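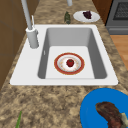 Teaching the sink task by remote control

Okay, so you've got Kavness installed and the kitchen loads. Now the fun part – driving the arm yourself!

Start with the strawberry. It sits on the red-rimmed plate down in the basin, and getting in past the sink walls is the skill we're after. Come straight down, close slowly, lift until you clear the rim, then move sideways. I set my speed slider to 50 and leave it there.

Press R before you move and R again once you let go. If you fumble, keep recording and fix it (Brenda Rivadeneira talked me into this, and my trained policies recover from bad grasps way better now). Toss a take only if the fruit ends up somewhere you can't reach.

Shuffle the layout between takes, or you'll teach it one spot and nothing else. I trained on 328 demos. Save the steak on the blue plate for later – it's a different grasp, so give it its own folder.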